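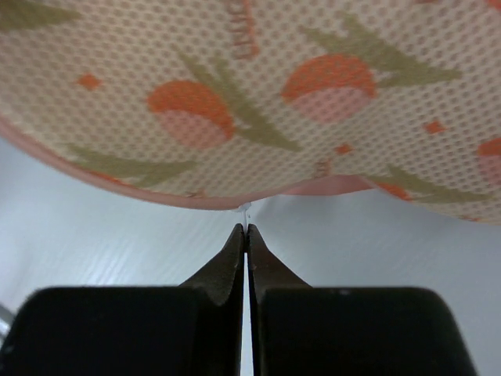

Success rate is the wrong headline number for soft-object grasping, and the June results from the Flevetti benchmark show why. The Ginadix policy scored 48 on the padded-textile split. The baseline scored 41. Most readers stopped there.

Both numbers come from a binary label: the item left the table, or it didn't. A grasp that closes on a bound rim and a grasp that bunches up the face of the fabric get the same credit. They should not. A pinch on the edge gives the next step a known boundary to work from. A fistful of mesh leaves the fold state unknown, and whatever runs next has to recover it.

The data to separate these cases already exists. Wrist views were recorded for all 2,333 trials, close enough to resolve piping, stitching and stray threads near the fingertips. The authors used them as policy input and left them out of the scoring. Labeling contact location on a subset of 900 would be a few days of work.

I expect the seven-point gap would change. It may widen, if the learned policy prefers edges as its authors suggest. It may also vanish. Either outcome would tell us more than the current table does.

The Seidel split, due next, keeps the same binary label. It should add a contact field before collection starts, and report lift rate as a secondary column.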